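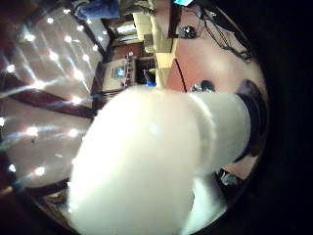
Punto 4: pieza blanca con anillo negro, vista desde la herramienta de mano.

Lista de comprobación para la jornada de puertas abiertas, sala Trostdale
Rellena: Fadime Demirtaş. Segunda firma: Martti Nieminen.

1. Luces del techo encendidas. SÍ.
Se agradece mucho, porque el año pasado las familias del último turno se quedaron medio a oscuras y daba pena.

2. Cables de la pared apartados del paso. PENDIENTE.
Están enredados en la parte alta y cuelgan en diagonal. Martti dice que ahí arriba no molestan a nadie, y seguramente tenga razón, pero yo me quedaría más tranquila con un par de bridas antes de que entre el primer grupo (¡los niños tiran de todo!).

3. Pantallas del fondo en marcha. SÍ.
Las dos dan imagen. Falta bajarles un poco el brillo, si alguien encuentra el mando.

4. Pieza blanca de la demostración, sin aristas ni grietas. SÍ.
Le pasé la mano despacio por todo el cuerpo y por el escalón donde se estrecha, y está suave. El anillo negro no baila.

5. Parada de emergencia del brazo Kasprzak. SÍ.
Probada dos veces por Martti y una por mí, que quería oír el clic.

6. Distancia del público: 123 cm desde la mesa. NO.
La cinta se despegó en una esquina. Hay otro rollo en el armario de Huvivetti, llave 243.

7. Grupos de 20 personas como máximo. SÍ.
Avisado en recepción, y muy amables, como siempre.

Repetir los puntos 2 y 6 antes de las nueve y media.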